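## Masum wrist-view kit for board assembly

Sold by Leite, Ikthorpe. Review note by Yaowalak Phetsri.

The kit pairs a wrist camera with the Wurnberg method, which learns part placement from recorded runs. The training set holds 1,796 of them. I'd want to know how many different boards that covers before getting excited.

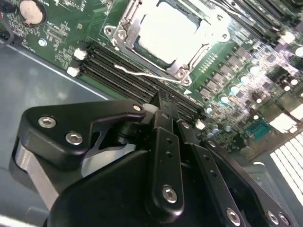 *Fingertips at the memory slots, CPU socket open.*

Bright metal is my first worry. A socket under strong light can wash out to plain white, and the method has only the camera to go on.
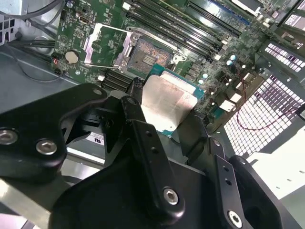

Placing a processor leaves very little room for error, and the sheet quotes success over 10 trials per task. Ten is thin. It doesn't say who reset the parts between trials either.

- Tasks supported: 4
- Force sensing: not included
- Next software release: July

Ask for the failed runs before ordering.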